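How a Compass Knows Which Way Is North

A compass is a tiny needle in a round case. It has no battery, no screen and no opinions about your music. It does one job, and it has been doing that job since long before your grandparents got lost on the way to Tallholm.

So what makes the needle move?

The needle is a magnet, and the Earth is a magnet too. Deep under your sneakers is a layer of hot, runny metal that never stops sloshing. All that sloshing makes a magnetic field that wraps around the whole planet. One end of the needle gets tugged toward the north, the other toward the south, and the needle swings until it settles down.

Here comes the sneaky part. The needle points to magnetic north, and the North Pole on your map is somewhere else. Magnetic north also wanders. Grown-up hikers fix this with a bit of math. On a walk to the duck pond you can skip it.

Try it on a hill

Say you are on the trail from Girkolthorpe to Skanden Hut, and the fog comes in. Hold the compass flat, like a very small pizza. Turn your whole body (yes, feet too) until the needle lines up with the N. Now you are facing north. East is on your right, where it always was.

Pick a rock or tree in the direction you want, walk to it, then pick another. If you stare at the needle for all 700 steps, you will meet a bog.

What makes a compass fib?

Other magnets, mostly. Phones, speakers, steel water bottles and the magnetic snap on your jacket can all pull the needle the wrong way. Move them well away and check again. A compass can't tell a mountain range from your lunch box, and it won't say sorry.

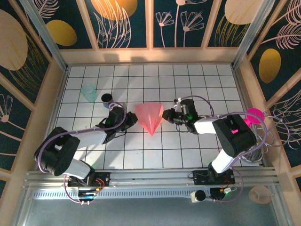
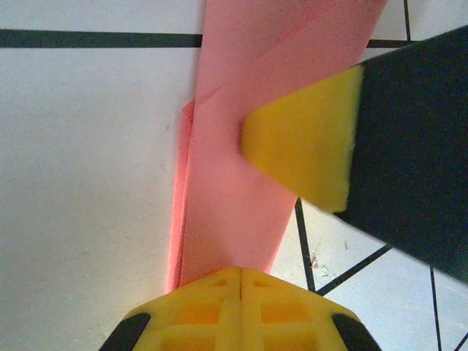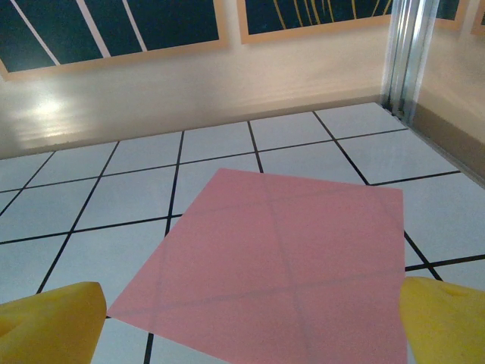

White tiles in all three; pink paper in the second and third.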